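Jolo Bench Arm Kit with Chow Task Package
Wendham evaluation listing, updated 30 May 2019

The Jolo kit is a small tabletop arm with a two-finger gripper, sold together with the Chow task package: a learning method, a set of toy vegetables and instructions for laying out the table. The maker says the method learns to sort and place produce from a small number of guided runs. We stock it, we have used it, and we think that claim needs reading slowly.
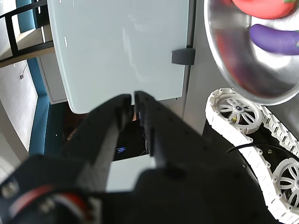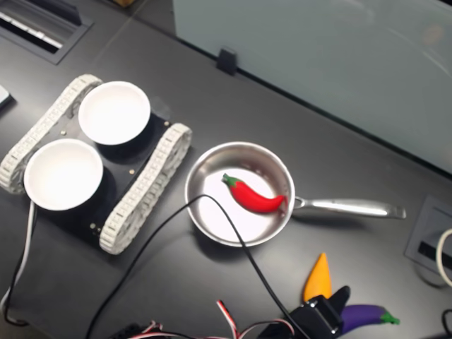
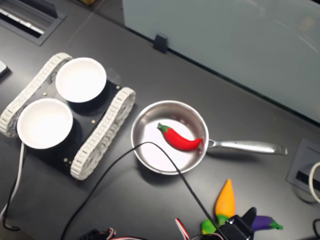
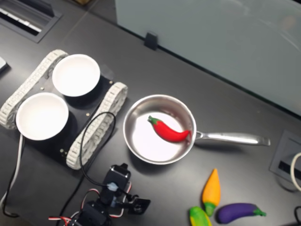

Toy chili pepper in the saucepan, tracked chassis with two bowls to the left of it (last three views).

The published result is 57 placements without a fault. It is a fine number, and it came from one table, one pan and one person resetting the toys between runs. The Chow write-up says the starting positions were varied. It doesn't say by how much, and for a method that learns from guided runs that is the first thing a buyer should ask.

We would also like a clearer idea of what counts as a placement. A toy dropped over the rim and a toy set down gently both score the same in the supplied log. If you are teaching a class, fine. If you mean to compare this method against another one, write your own scoring sheet before you start and don't change it halfway.

The training set in the box has 12 guided runs. You can add your own, and you should. The recording tool is plain and it works. Retraining is less pleasant – the progress bar sits still for long stretches and the program gives no sign of whether it has hung.

What you get
Jolo arm with gripper, assembled
Servo power supply and leads
Chow task package with 12 recorded runs
3 spare finger pads
Printed setup guide

What you don't get
Cookware, bowls or any mobile base. A computer. Soft food of any kind, and we would not try the stock grip setting on a real tomato.

Claims we could not check
"Works in any lighting." The guide itself asks for a fixed lamp.
"Transfers to new objects." The write-up tests 3 new objects, all close in size to the old ones.
"No calibration." There is a calibration step on page two of the guide – a short one, but it's there.

Cable routing deserves more space in the guide than it gets. Leave slack for the full reach of the arm and run through the motion by hand with the power off.

Returns are accepted on unopened kits. Prirthorpe handles repairs and holds spare servos. A revised task package is promised for September, with the variation in starting positions reported in full. We will update this listing when we have read it.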